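The Long Life of the Office Coffee Mug

9 October 2020

Most workplaces have a shelf of mugs that belong to no one in particular. They came from trade shows, from people who left the company, from a box somebody carried in years ago.
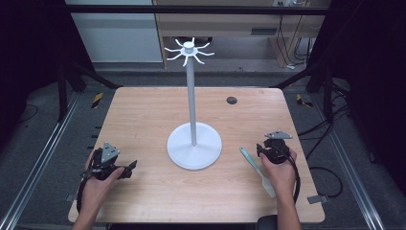

The shared mug shelf is older than most of the firms that keep one. Before paper cups got cheap, a company that offered coffee also had to offer something to drink it from, and the usual answer was a case of thick white diner mugs. They were heavy, they stacked badly and they were hard to break. Plenty of them are still in use.

At Deswood, a furniture wholesaler with 131 employees, the kitchen once held more than two mugs for every person on the payroll. The company moved buildings last year and had to decide what to do with them. Staff were asked to take home any they wanted. Few did. The rest were washed, wrapped in newspaper and moved along with the desks.

Part of the trouble is that a mug is the easiest thing in the world to print a logo on. Plemis, a small printing shop that does mostly promotional work, will not run an order of fewer than 600. A customer who needs 200 for an event ends up with 400 in a storage closet, and those go out slowly, to new hires and visitors and the people who come to fix the copier. The shop has reprinted the same softball tournament mug four times, and each time the year on the side was the only change.

The prints don't all last. A design that is fired onto the glaze will hold up to years in a dishwasher. A cheaper one starts to fade after a few months, first along the edge nearest the handle, where fingers rub it. Many office mugs are down to half a slogan.

People still get attached to them. In a shared kitchen there are unwritten rules about who drinks from what, and a new employee usually learns them by getting one wrong. The wide mug with the chip in the rim may have been the same person's choice for ten years. Some offices deal with this by giving everyone a hook or a spot on the shelf. Others put names on the bottom in paint pen – it wears off, and the arguments start again.

Latuheru, which runs a chain of garden centers, tried getting rid of mugs altogether and went to paper cups in the break rooms. The trash bins filled by noon. After one winter the company bought plain stoneware in a single color, 4 dozen to a store, and asked staff to leave their own at home. Within a few weeks the old ones were back on the shelf beside the new.

This year has emptied a lot of those kitchens. With desks vacant since spring, many people have asked to have their mugs mailed to them, or have stopped by to pick them up along with a sweater and a phone charger. Cakititz, a payroll company, packed up each employee's things in October and included whatever mug was found on the desk. Several went to the wrong house. The company has set up a page on its internal site where people can post a photo and arrange a trade.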